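Istix vs Kestell hand-held grippers, which pads do you like?
9 replies · 14 shares

milagros_p
Hi all! We've been going back and forth between these two since April, and I'd love to hear from anyone who has lived with either. My worry is reaching into tight places, both hands at once, without the marker plates getting in the way.

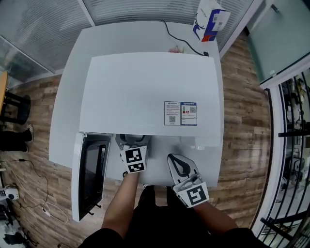 Both grippers inside the microwave, door open.

jbarrios
Lovely setup, Milagros! I'd go Kestell, no contest. The looped pads are kinder to your wrists over a long afternoon.

hugo_loz
Have to disagree with Julián, sorry, my friend. Soft pads wander on anything with thin walls, and I went back to Istix after 900 grabs. Try a shallow tray, held at both ends, before you spend a cent.
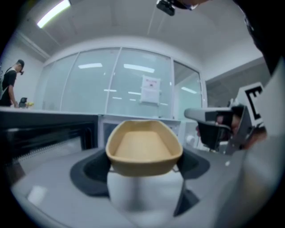
Adoración Bustamante

I do like a tray for this (ours is tan and boat-shaped), with a curved pad around each end. Give it a good long try, Hugo, you might come around!

Contact · © Wukanar Forums · Back to top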